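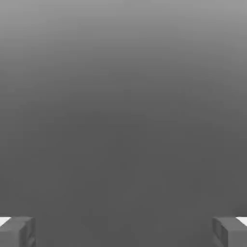 Ramiro Carrasco thinks that a policy trained only in simulation has learnt the renderer, and that a success rate measured in the same renderer says very little. His objection, raised after our July talk, is the reason for the study we are now recruiting for.

Call for participants: human baseline for simulated gripper control
Toven Laboratory, Ulby

The Wumum policy controls a parallel gripper from a single simulated view in which both fingers remain visible. It was trained on 3896 simulated episodes and tested on 286 more. We have no human figures for the same test set, and the published result cannot be interpreted without them.

Participants will operate the gripper through the same view, with the same delay and the same set of commands. No depth reading or second viewpoint is supplied. Some trials begin with nothing in view except the fingers and a plain background, and the operator must decide where to move first.

Each participant attends two sessions of three hours on separate days. Commands and response times are logged. No audio or video of participants is kept.

Requirements: aged 18 or over; normal or corrected vision; able to use a two-handed controller. Anyone who has worked on the Venckus simulator is excluded. Previous experience of teleoperation is accepted but must be declared.

Travel within Ulby is refunded. Sessions run until the end of December 2021.

Apply in writing to Cayetano Valcárcel at the laboratory office, stating your available days and any experience with remote handling equipment.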